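Thursday, May 6, 2021

Diary of the guest house, Hovholm

The morning was given to the laundry contract. The present arrangement with Sinia ends in October, and the house is required to state by the close of the month whether it wishes to renew. The terms offered are the same as before, save that the collection would move from early morning to the middle of the day. This does not suit the house. Rooms are to be vacated by ten, and linen taken off after that hour would stand in the passage until the van arrived, at the very time when new guests are bringing up their luggage.

A second offer has been received from Hayat. It is dearer, but it includes the washing of duvets, for which the house at present pays separately. The two offers were set side by side and gone through line by line. Hayat asks for a minimum of 1000 pieces in each quarter. The house reached that number without difficulty in former years and did not come near it last year. A letter has been sent asking whether the minimum might be waived during the winter quarter. No decision will be taken before a reply is received.

The question of duvets was raised again at the midday meeting. The thick ones are well liked by guests in winter and are a burden to wash at any season. It was proposed that the upper floor should go over to the lighter weight from now until October, and that the thick ones should be washed, aired and put away in the linen room. 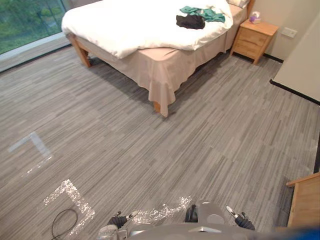
Grikus asked that the change be held back until the nights are warmer, as the upper floor loses its heat quickly after the boiler goes down at ten, and two guests had asked for extra blankets within the past week. The point was accepted. The thick duvets will stay on the beds for the present, and the matter will be looked at again when the heating is turned off for the summer.

It was further agreed that blankets should be kept in the cupboard on each landing, so that a guest who is cold at night need not come down to the desk. The key to the upper cupboard is missing. The lock is to be changed.

In the afternoon the inventory of bed linen was brought up to date. The book showed 68 fitted sheets and the shelves held the same. Pillowcases were short by 28, most of which were afterwards found in a hamper returned by the laundry and put away under tablecloths. Several were yellowed at the hem and have been set aside for cutting up as dusters. The house has never settled on one pattern of pillowcase, and odd ones are still in use where a pair has been broken. New ones will be bought in plain white only.

The bed skirts were also discussed. They are troublesome to iron and must be taken off entirely whenever the carpet beneath is cleaned. Against this, guests store their cases under the beds, and the rooms look untidy without something to cover them. The skirts are to be kept.

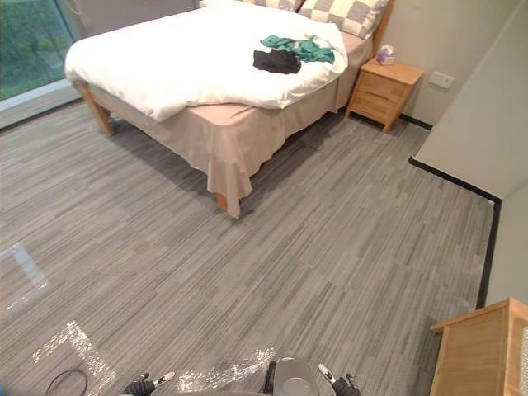
Bedroom with checkered pillows and beige bed skirt.

A delivery of soap came at three and was two boxes short. The carrier's note was signed accordingly and a copy placed in the file. The supplier has been informed by telephone and will send the remainder with the next order, at no charge for carriage.

The rain stopped towards four o'clock and the gutters over the kitchen door were seen to be dripping still. They were cleared in the autumn and should not need it again so soon. A ladder will be put up on the first dry morning.
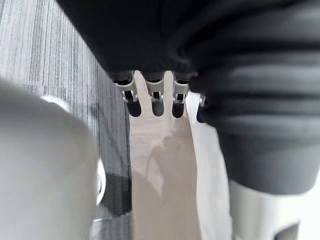

Hovholm Guest House
Housekeeping Department

The evening round was completed at nine. All windows on the ground floor were closed and the side door was locked. The lamp on the back stairs has failed again and a new bulb is to be fitted tomorrow before breakfast. The early tray for the ground floor is ordered for half past six, with tea and brown toast.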